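4.2 Hand check before a store run

1. Stand the Mornora on level carpet or hard floor, arms down.
2. Pull each sleeve to the base of the fingers. The black fingertips and silver joints must stay clear of the fabric.
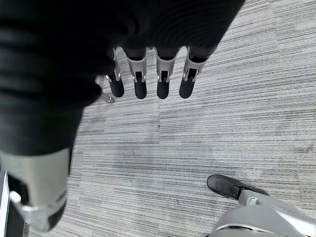

Asabe Okeke adds that a sleeve left twisted will set off fault 217 on the first grip, so smooth it before power-on.

3. Switch on and run HAND TEST. Wait for code 100.

Caution: Keep your own fingers away from the joints during the test.

4.3 Checkout counter

1. Load the counter profile (424).
2. Walk the robot up to the checkout with its basket. Stop when the hand is over the counter, to the left of the payment terminal.

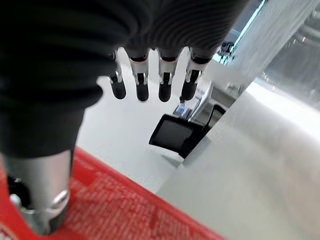 Can the profile be used at a second store?
Copy it, then redo the counter height for that store.

3. Save. Note the profile number in the Grosum log.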